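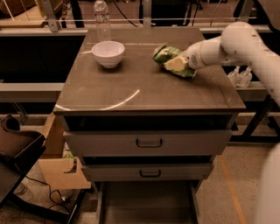 Tidying station with arm at the drawer cabinet, Dolport.

Search this wiki Go Advanced

Dolport tidying line (also "the Dolport arms", or just "the line") is a robot handling service at the Dolport site, run by Navton under a contract with Chowdhury. It covers small fetch-and-put-away jobs: snacks, bowls, bottles, packets, drawers. Started in July with one arm in the stock room, later extended to the staff kitchen and the returns bench. A sister line at Dristano uses the same software but older arms.

Background

Before the line, putting away was done by whoever was on shift, mostly in the last hour. Unpopular job. Small items, lots of bending, drawers left open and shins knocked. A count made by the shift office put the load at 1,244 items in one month, rising to 2,135 in the month after the second delivery door opened. Navton offered a trial the same summer.

How the work is done

Each station has a drawer cabinet and a fixed set of goods. Items go on the top or in a drawer, according to a list kept at the station. Soft packets are the hard part - a crisp bag changes shape every time it is gripped, so the hold that worked last time may not work again. Bowls are easier. Clear bottles are somewhere between, as the cameras can lose the edges against a dark background.

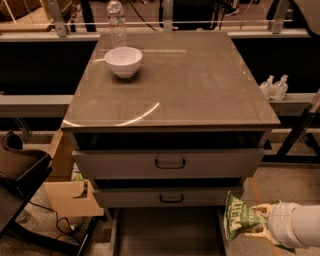
Drawers count as a seperate task. An arm has to find the handle, pull straight, let go, then come back with the item. Closing is a task of its own and was left out of the first release. Staff closed them by hand until the update.

Effect on staff

No posts were cut at Dolport. 14 people moved from putting away to checking and restocking, with a short course first. Hours stayed the same, the late finish went. Gülizar Gezer, shift lead during the changeover, wrote in the site newsletter that her back was better but the job was "more watching than doing", and asked for people to be rotated every two hours. This was agreed.

Complaints since then: noise, slow pace at busy times, and pay grade. Checkers are still on the old grade, which is disputed. Stations have to be be passed by a checker after every 1,000 items.

See also

Dristano line
Navton
Shift rotation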